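Relatório de Visita Técnica
Unidade curricular: Projeto Integrado em Automação e Robótica
Atividade: Dia aberto do laboratório Lenari
Data da visita: domingo, 30 de outubro

1. Enquadramento

O presente relatório descreve a visita realizada ao laboratório Lenari, no âmbito do dia aberto anual da instituição. A deslocação foi proposta no plano de trabalho do grupo e teve por finalidade observar métodos de manipulação robótica em ambiente doméstico simulado, tema diretamente relacionado com o projeto a desenvolver até ao final do semestre.

O programa incluía uma sessão de acolhimento no auditório, uma demonstração no posto de simulação e um período de esclarecimento de dúvidas. A organização anunciou capacidade para até 100 visitantes, distribuídos por turnos. O grupo foi integrado no turno da manhã.

2. Objetivos da visita

Pretendia-se compreender de que modo são preparadas as tarefas de manipulação em simulador, conhecer a forma como são registadas as execuções e recolher elementos que permitissem rever o capítulo metodológico do projeto. Ficou excluída do âmbito da visita a análise de custos, que será tratada em documento autónomo.

3. Sessão de acolhimento

A sessão inicial consistiu numa apresentação das linhas de investigação do laboratório. Foi dado especial relevo à plataforma Pridesia, utilizada internamente para a preparação de cenários virtuais, e ao módulo Jadeck, que gere o registo das execuções e a respetiva classificação. Segundo a apresentação, a primeira versão do Jadeck foi desenvolvida como trabalho de fim de curso e posteriormente reescrita.

Foi igualmente referido que os cenários domésticos levantam dificuldades distintas das que se encontram em linhas de montagem. O mobiliário reduz o espaço de circulação, os objetos encontram-se dispersos e a iluminação varia conforme a posição das janelas e dos candeeiros. Superfícies transparentes ou refletoras, como um tampo de vidro, exigem cuidado adicional na interpretação das imagens.

4. Demonstração

A demonstração decorreu na sala Brzozowska, no piso 3. O cenário escolhido reproduzia uma sala de estar com sofá, mesa de centro em vidro e lareira, e o objeto de trabalho era uma pequena abóbora cor de laranja colocada no chão de madeira. Os dois braços do robô aproximam-se da peça por lados opostos, cabendo ao operador decidir a altura e a orientação de cada garra antes do contacto.
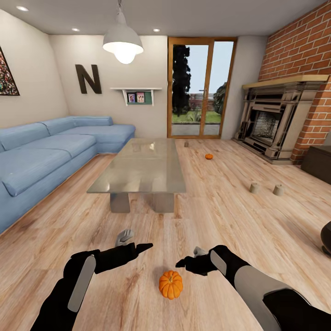

A escolha de um objeto arredondado e com sulcos foi justificada pela equipa do laboratório com razões de natureza geométrica. Uma caixa oferece faces planas e paralelas, nas quais a pressão se distribui de modo previsível. Numa forma irregular, um pequeno desvio entre as duas garras pode provocar a rotação da peça, pelo que a preensão bimanual obriga a coordenar as trajetórias desde a fase de aproximação.

Foi explicado que cada execução é guardada com as posições das articulações e as imagens correspondentes. O conjunto apresentado aos visitantes continha 147 execuções, classificadas no Jadeck segundo o resultado obtido. As execuções falhadas são conservadas e recebem uma anotação sobre a fase em que ocorreu a falha.

5. Período de esclarecimento

O grupo colocou questões sobre o modelo de atrito utilizado e sobre a transferência dos resultados para equipamento físico. Quanto à primeira, foi indicado que os parâmetros são ajustados por tipo de objeto. Quanto à segunda, a equipa referiu que essa etapa está prevista para uma fase posterior e que não seriam apresentados dados sobre a matéria. Ficou por esclarecer a frequência de amostragem do registo, questão que será remetida por escrito.

6. Implicações para o projeto

Em resultado da visita, o grupo decidiu introduzir as seguintes alterações no plano de trabalho:
Inclusão de um segundo objeto de ensaio, de forma não prismática.
Adoção de uma ficha de anotação para execuções falhadas.
Repetição de cada ensaio sete vezes, com variação da posição inicial do objeto.

A versão revista do capítulo metodológico será entregue em novembro, acompanhada da ficha de anotação em anexo.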